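4. Lavar malhas e lãs na sua Tukex

Chegámos ao capítulo que mais perguntas nos traz, e compreende-se porquê: toda a gente tem uma camisola de que gosta muito e que não quer ver sair do tambor com tamanho de criança. Leia esta secção com calma antes da primeira lavagem de malhas. Depois de a fazer duas ou três vezes, vai ver que já não precisa de voltar aqui, a não ser para confirmar uma temperatura ou uma dose.

O programa Malhas Clurkik foi pensado para lã, misturas de lã e malhas finas de algodão ou acrílico. Trabalha com movimentos lentos, muita água e pausas longas entre cada volta do tambor. Dura mais do que o programa rápido e gasta um pouco mais de água – é o preço de tratar bem a roupa, e parece-nos um preço justo.

4.1 Antes de começar

1. Veja a etiqueta de cada peça. Se tiver o símbolo da bacia com uma mão, pode usar o programa Malhas Clurkik. Se a bacia estiver riscada com uma cruz, a peça não pode ir à água e deve seguir para a lavandaria.

2. Esvazie os bolsos, feche botões e fechos de correr e ate os cordões que andem soltos. Um fecho aberto puxa fios com uma facilidade espantosa.

3. Vire as peças do avesso. As mangas também, até ao punho, com paciência. Nas malhas de fio misturado, com vários tons, este passo ajuda bastante a conservar o aspeto do lado direito.
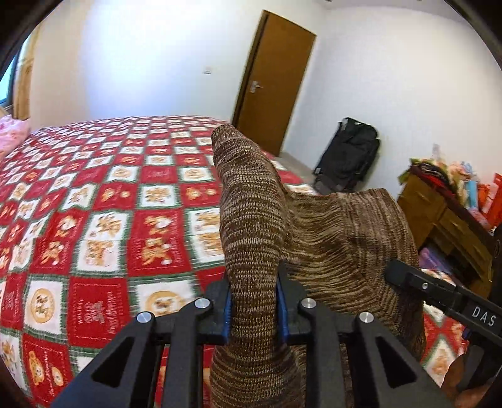 4. Procure borbotos, malhas caídas e pontas soltas. Uma malha caída deve ser apanhada com uma agulha antes da lavagem. Os borbotos podem esperar: tiram-se melhor com a peça já seca.

5. Separe por cores. Castanhos, beges e cremes costumam conviver bem uns com os outros, mas uma peça escura nova deve ir sozinha nas primeiras duas lavagens.

6. Coloque as peças mais delicadas no saco de rede Naltness fornecido com a máquina. Uma peça por saco, dobrada sem apertar.

Nota: se perdeu o saco Naltness, qualquer saco de rede fina com fecho protegido serve. Evite fronhas atadas com elástico, que deixam passar mal a água e acabam por se abrir a meio do enxaguamento.

4.2 Carregar o tambor

1. Abra a porta e passe a mão pelo interior do tambor e pela borracha. Uma moeda ou um gancho de cabelo esquecido ali pode estragar uma tarde inteira.

2. Ponha as peças uma a uma, sem as enrolar. Encha o tambor até um terço, no máximo. Sabemos que é tentador juntar mais uma camisola, sobretudo em outubro, quando os armários de inverno se abrem todos de uma vez, mas as malhas precisam de espaço para flutuar.

3. Feche a porta até ouvir o estalido. Se a luz da porta continuar a piscar, abra e volte a fechar, verificando se não ficou tecido preso na borracha.

Cuidado: não misture malhas com calças de ganga, toalhas ou peças com velcro. O atrito feltra a lã, e a lã feltrada não volta atrás.

4.3 Detergente e amaciador

1. Use um detergente líquido para lã. Os detergentes em pó comuns são demasiado fortes e nem sempre se dissolvem bem em água fria.

2. Deite a dose indicada na embalagem no compartimento com o número 2. Se a sua água for muito macia, pode reduzir um pouco a quantidade.

3. O amaciador é opcional e vai no compartimento com a flor. Não ultrapasse a linha marcada. Em peças de lã pura, a nossa recomendação é dispensá-lo.

Cuidado: nunca use lixívia com este programa, nem mesmo em malhas brancas.

4.4 Escolher e iniciar o programa

1. Rode o seletor até Malhas Clurkik. O visor mostra a temperatura predefinida, que é fria.

2. Se a etiqueta o permitir, prima a tecla do termómetro uma vez para passar a 30 graus. O programa não aceita valores acima deste.

3. Confirme a centrifugação. O valor predefinido é de 300 rotações por minuto, suave o bastante para quase todas as lãs. Para malhas de algodão mais resistentes pode subir até 785, premindo a tecla da espiral até o número aparecer no visor.

4. Prima Iniciar. O programa completo demora 80 minutos. Se quiser deixá-lo a trabalhar enquanto sai, tudo bem, mas tente estar em casa quando acabar: a lã húmida e amontoada ganha vincos teimosos.

Nota: durante as pausas longas a máquina fica completamente silenciosa. Não está avariada. Aguarde uns minutos e ouvirá o tambor retomar o movimento.

4.5 Tirar e secar

1. Retire as peças assim que a porta desbloquear. Segure-as por baixo, com as duas mãos, para que o peso da água não estique os ombros e as mangas.

2. Estenda uma toalha seca, coloque a peça por cima e enrole as duas juntas, carregando de leve. Não torça.

3. Desenrole e deite a peça na horizontal, numa rede de secagem Fabbri ou noutra toalha limpa. Acerte as mangas, a gola e a bainha com as mãos, devolvendo-lhes a forma.

4. Deixe secar à sombra, longe de radiadores, e vire a peça a meio do tempo.

Cuidado: não pendure malhas molhadas em cabides nem as ponha na máquina de secar, salvo indicação expressa da etiqueta.

Uma sugestão que devemos a Gerardo Lombardi, do nosso apoio ao cliente: antes de lavar uma camisola de estimação, meça-a do ombro à bainha e aponte o valor num papel. Na hora de a estender, com a fita métrica ao lado, é fácil devolvê-la à medida certa enquanto a malha ainda está húmida.

4.6 Se alguma coisa não correr bem

A peça saiu muito molhada: repita apenas a centrifugação, a 300 rotações, com a peça dentro do saco.

Ficaram restos de detergente: faça um enxaguamento extra e reduza a dose na próxima vez.

O visor mostra a letra E seguida de uma gota: verifique se a torneira está aberta e se a mangueira não está dobrada. Consulte também a secção 7, Entrada de água.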